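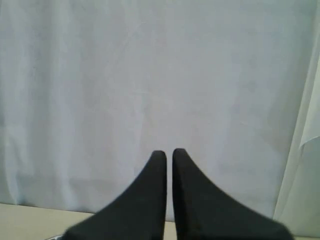
Workshops > Trerar Shared Shop > Newsletter

Tuesday, by Philomena Mulligan

The arm moves! After 692 lines of code and far too many evenings, our bench build closes its fingers when we tell it to, and I did a little dance next to the drill press. The fingers are the fourth set we've made (Matlala drew the curve, wide at the base and narrow at the tip) and I love how they look in black.

Next up is the bowl test, where it has to reach over, take hold of a rim and let go again without a clatter. We've spent about 200 dollars so far, mostly on motors, and the wrist camera is already feeding pictures to the old laptop.
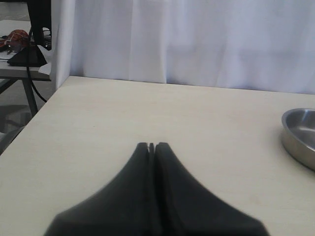

Fingers nearly closed, with the steel bowl over at the right.

If you'd like to try driving it, come by on any open bench night. Bring snacks!

Comments

Tretitz: Great stuff! Are you sharing the finger files?

Philomena Mulligan: Yes, as soon as I fix the screw holes.

Rokier: I have 118 spare M3 screws with your name on them.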